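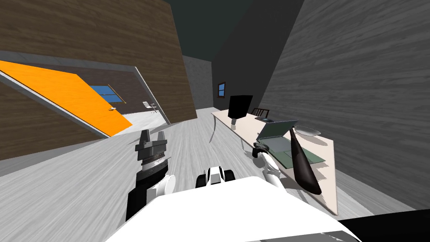 Le bureau et le sol stratifié gris clair, non : sol gris clair aspect bois, mur lambrissé brun à gauche (rendu).

Jeudi 26 janvier 2023

Repris le calcul acoustique de la salle de réunion Lemieux. Bülent Işık voulait les chiffres avant midi, il les a eus à 14 h. Tant pis.

Rappel pour moi : on cherche le temps de réverbération par bande d'octave, salle vide puis salle occupée. Première passe hier soir avec Sabine, trop long dans les graves, je n'y croyais pas. Vérifié le volume : 276 m3 dans le fichier, c'est bon. Par contre la surface de lambris était comptée deux fois (recto et verso, merci l'export). Corrigé, relancé, les graves remontent encore. Logique, moins d'absorption.

Source omni au milieu, hauteur 1,50 m. Micros : quatre positions, pas moins d'un mètre des parois. La position 3 donne n'importe quoi à 125 Hz, sans doute un mode. À refaire en décalant vers la porte.

Bande 1000 Hz : propre sur toutes les positions. Pente bien droite, bon rapport signal/bruit. On garde.
Bande 500 : ok sauf position 2, double pente. Porte ouverte ? Pas noté. Noter l'état de la porte À CHAQUE FOIS.
Bande 4000 : beaucoup d'air, penser à mettre la température et l'hygro dans le tableur, pour l'instant ce sont les valeurs par défaut.

Matériaux. Coefficients pris dans le vieux classeur Mollov, onglet bois. Pour le lambris sur tasseaux j'ai pris la ligne avec lame d'air vide derrière. Diệp Trương pense qu'il y a de la laine minérale derrière au moins sur le grand mur, elle a un vague souvenir du chantier. Ça changerait tout sous 250 Hz. Demander les plans, ou taper dessus et écouter (fait, pas concluant, ça sonne creux en haut et mat en bas).

Sol : pas de discussion, réfléchissant, on met presque rien.
Plafond : dalles Stirnton, pas la fiche sous la main, pris une dalle equivalente. À remplacer dès qu'on a la vraie fiche.

Bruit de fond : mesuré ventilation en marche puis arrêtée. En marche c'est pénible, raie très nette dans le bas-médium, on l'entend à l'oreille dès qu'on se tait. Probablement le caisson au dessus du couloir. Pas notre lot mais le signaler quand même à Bülent.

Côté logiciel : Clirnullow plante si on dépasse un certain nombre de rayons, j'ai perdu une heure avec ça. Baissé, relancé, passe en 742 secondes. Sauvegardé sous un nouveau nom, ne PAS écraser la version d'hier. Le lancer de rayons donne plus court que Sabine dans les aigus, écart que je n'explique pas complètement. Diffusion trop forte sur les murs peut-être. Essayer plus bas.

Discussion rapide avec Diệp à la machine à café : elle propose des panneaux absorbants sur un seul mur plutôt que répartis. Moins cher, moins joli, et risque d'écho flottant entre les deux murs restants. Je préfère deux murs adjacents. On simule les deux et on compare, inutile d'en parler des heures.

Reste à faire
- position 3, refaire la mesure porte fermée
- fiche plafond Stirnton
- lame d'air ou laine ? plans
- panneaux épaisseur 70 mm, voir si le fournisseur suit pour février
- hygro dans le tableur
- rendre la valise de mesure, la pile du calibreur est morte, en racheter

Note en passant, le calibreur a dérivé un peu entre le début et la fin de séance. Dans la tolérance, mais je le marque. Si ça recommence on le renvoie en étalonage.

Suite lundi si la salle est libre.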